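Phelan Playhouse Gets Its Stage Lights Back in October, and I Can't Wait to Show You

I've run the Phelan Playhouse long enough to know how a press release from a theater usually goes, so forgive me if this one wanders a bit. I'm writing it myself, at the kitchen table, and I'm excited!

We have a new lighting rig. Or we will, once the last of it is hung in September. The old one went in when the building stopped being a movie house, and anybody who sat through our spring musical will remember the second act, when the whole left side of the stage went dark during the big duet (the cast kept singing, bless them, and you clapped like it was part of the show).

The new rig has 80 fixtures, all LED, and they come from Bundex, who also make the control desk. We looked at a couple of cheaper systems and I was tempted, I'll admit it. But our lighting crew spent an afternoon with the Bundex desk and came back talking so fast I couldn't follow half of it. What I did follow is that we can now change the color of a light from the booth without sending somebody up a ladder between matinee and evening. I have been that somebody. I won't miss it.

The electrical work is being done by Itard, the same firm that rewired our lobby. They've been in the building since June, mostly in the ceiling, and they found a run of cable up there that none of our drawings showed. That cost us 17 days. It's also why the summer sing-along moved out to the parking lot, which went so well that we may just keep it there next year - bring a hat.

The house itself keeps all its seats except for 2 in the back row, where the new booth window needs a clear view. If one of those was your regular spot, call the box office and we'll find you something you like better. Same price, of course.

We reopen in October with a new comedy set on a night ferry, then a family show for the holidays, and then a run of one-act plays by local writers. We got 67 scripts for that last one. I read every single one of them (some of them twice, and one of them out loud to my sister over the phone), and the final lineup will be announced in November.

Tickets are handled through Govgate this season. It's a new system for us, so your old login won't work and you'll need to set up a fresh one. Subscribers can book from 10 a.m. on the first day of September, and everybody else can jump in a week later. If you hate doing this stuff online, the box office window is still there and still has a person in it, noon to 6 p.m.

Backstage tours start up again once the crew is out of the way. Wear flat shoes - the stairs to the grid are steep, and yes, you do get to push a button on the new desk.

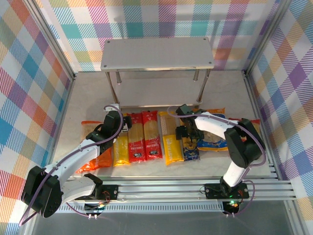
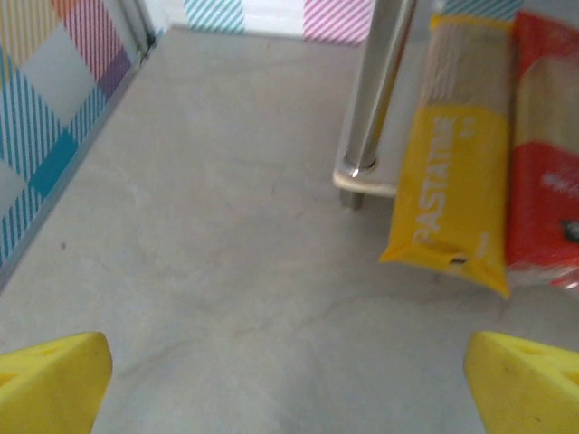

Reading time: 2 minutes

Press seats for opening night can be requested through the Phelan Playhouse box office. Please tell us if you need an aisle seat or a spot for a camera. I'm happy to talk about the rig, the ferry play or the parking lot, and mornings are best.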